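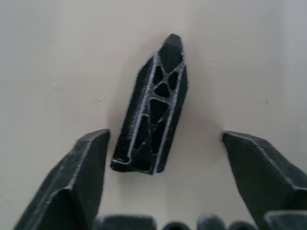
Wasp calls have doubled here since last week, so a few notes from the Brennan van.

Tuesday, July 23, 2019 and we're booked until the evening. If you've rung and got the machine, leave your postcode and we'll ring back.

Don't block the entrance hole. The wasps will look for another way out, and that can be through your ceiling.

Did a loft in Binau this morning. Nest behind the water tank, 18 inches across. The owner had heard scratching since spring and put it down to mice.

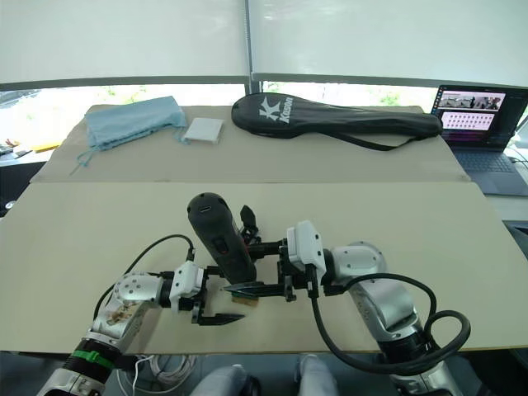

We treat with a dust at the entrance – no need to take the nest away afterwards. Wasps don't go back to an old one. Give it 2 days before you go up there.

If it's fuzzy and brown, it's probably bees. We don't treat bees. Sinéad Ó Flaithearta keeps hives on the Preltevik road and will collect a swarm if it's within reach of a ladder.

Price is the same for one nest or two at the same address. A third is extra.

Rats and mice as usual from October – bait boxes can be booked now. Still no Sundays.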